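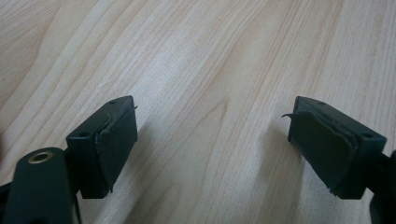 Kitchen table paperwork: keeping your legal bits in order

Search tips... Go

Quick one as I'm meant to be out the door by 10. Had a run-in with Bronosley over a boiler they fitted in February, 1,071 pounds, and the solicitor's first question was "what have you got in writing?" Carrier bag full of receipts, that's what. Took me two evenings to sort. So, tips.

Clear a table first. Big one if you have it. Piles on the carpet get walked on, ask the dog.

Sort by date, oldest at the bottom. Not by who sent it. You want to be able to read the whole row from start to finish like a story.

Pencil only on originals. Small number, top right corner, same number on your list. No highlighter, it copies as a grey smear.

Don't staple. Don't hole punch the signed ones either. Plastic pockets, a pound for a pack at Firketti.

Envelopes: keep the ones with a readable postmark. Tuck behind the letter. 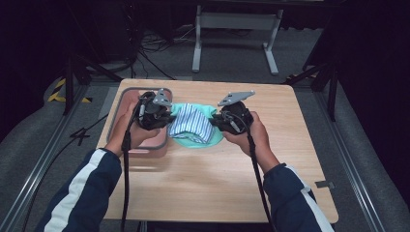

Phone calls count too. Write it down the same day, who you spoke to, what time, what they said they'd do. Back of an envelope is fine but copy it up neat later and keep the envelope aswell.

Texts. Screenshot with the date showing, print, into the pile. Phones get dropped in sinks.

One page summary on top. Mine was half a page. Qiuyue Hao at Stamatopoulos (my solicitor, very patient) read that before anything else and it saved her asking me, and she charges by the hour so it saved me money.

Write your questions out before the appointment. I forgot mine and rang back twice.

Never hand over your only copy. If they need the original get a receipt for it.

Wills and deeds go somewhere else entirely. Not in the dispute folder! Mine live in a Drotix tin on top of the wardrobe, and my sister knows wich wardrobe.

Anything with a deadline on it, stick the date on the fridge. Big letters. Then put it on the calendar a week early.

Shredding - wait till it's all properly finished. Then wait a bit more.

Will add the bit about email folders when I get a minute.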